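Wanted: two or three people to help finish a robot arm in a shed

Hello! I'm building a small robot arm in the Barnen workshop (the shared one, second door past the bike racks) and I've reached the point where one pair of hands and one tired brain won't do. The project is called Drinik, it has eaten most of my November, and I'd love some company on it.

The arm itself is bolted together and it moves. What's left is the fiddly bit, which is teaching it to pick things up without me hovering over the off switch. I try everything in the simulator first, then we go over to the bench and find out how wrong I was.

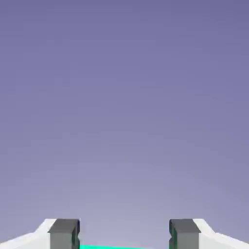 You don't need a degree or a clever job. If you can write a bit of Python, or you're handy with a soldering iron, or you've got a 3D printer at home and the patience to print the same bracket four times, please get in touch! Complete beginners are welcome too, as long as you don't mind asking questions out loud (I ask plenty myself).

We'd meet one evening a week for 10 weeks, 90 minutes a go, though I tend to stay on and tinker. I can't pay wages, sorry, but there's £700 left in the kitty for parts and I'll cover your bench fees. Tea is free. Biscuits depend on who went shopping.

Bring a laptop if you have one. Mine is slow and the fan sounds like a hairdryer.

To join in, leave a note in the Drinik tray by the workshop door by 18 November 2021, with a few lines on what you've made or mended lately. Under 200 words is plenty.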